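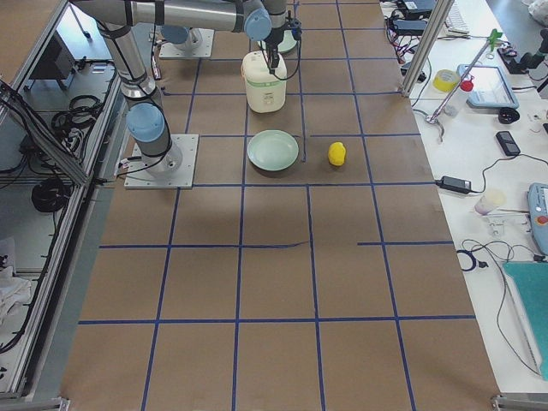

Work table with brown paper and blue tape grid.

Print this ticket | E-mail this ticket

Ticket 812: Emissions return rejected for Zerville site
Status: closed
Opened by: Catrin Sayce
Handled by: Dardo Vergara

Catrin Sayce
The August return for Zerville won't go through. I get "total does not match source data" when I press submit. Lusto and Kneath went in fine with the same template. The deadline for the regional climate pledge report is Friday.

Dardo Vergara
Can you send me the spreadsheet and tell me which version of Berkatis you are on? It is under Help.

Catrin Sayce
Version 4. Spreadsheet attached.

Dardo Vergara
Row 73 is the diesel for the standby generator. It is entered in gallons and the site is set to litres. Please change it and resubmit.

Catrin Sayce
Changed. Same message.

Dardo Vergara
I can see two entries for grid electricity in the site record, one typed in and one from the meter import. The checker adds both. Lusto and Kneath have no meter import so they would not show this. I have removed the typed one. Log out, log in and try again.

Catrin Sayce
Accepted. The total now agrees with our own sheet. Will it do the same next month?

Dardo Vergara
Yes, if the figure is typed in again. Leave the electricity box blank for Zerville. I have asked for a warning to be added. Closing, 9/18/19.

Contact the help desk | Copyright Berkatis | Back to top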